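The packing bench at Zaugg goes over to a two-arm cell in March. I've spent most of the planning time in simulation, partly because Irina Ardeleanu wanted the operators to see the layout before any steel was ordered.

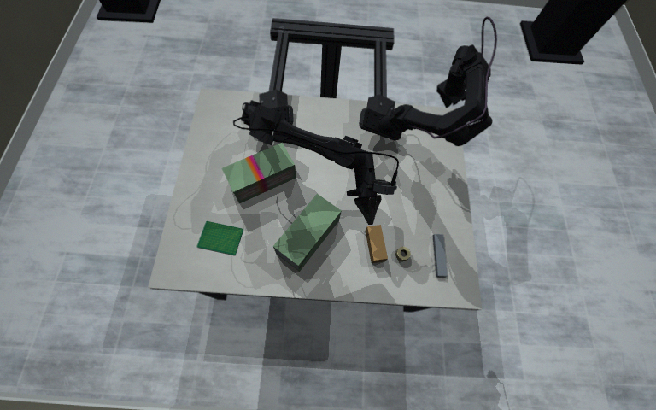
Left arm over the small parts, right arm folded back.

The shift has two people on that bench now. One will stay on loading and the other moves to inspection, at the same pay grade. Fabian Eder asked for that in writing and got it.

Shared reach is the hard part - both arms want the middle of the table, and long parts sit right there.

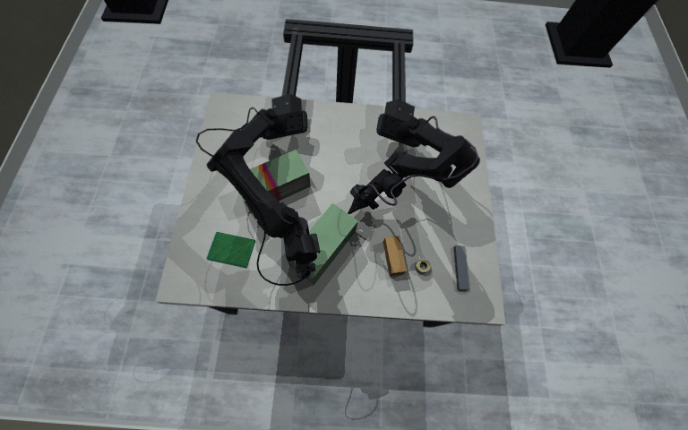

Both grippers at the long green block.

Cycle time is still around 40 seconds, and the operators are faster than that on mixed trays. 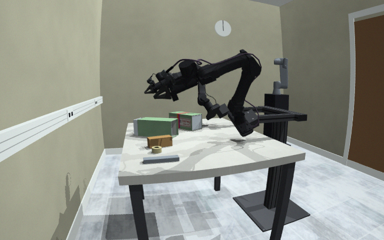

Training is my own job in this, and it has had the least planning. Each operator gets 8 hours, starting with stops and restarts. I want them to judge clearance from the side, with the gripper held high over the boxes and the tape roll lying flat near the front. Aileen Macapagal takes the first group on Saturday.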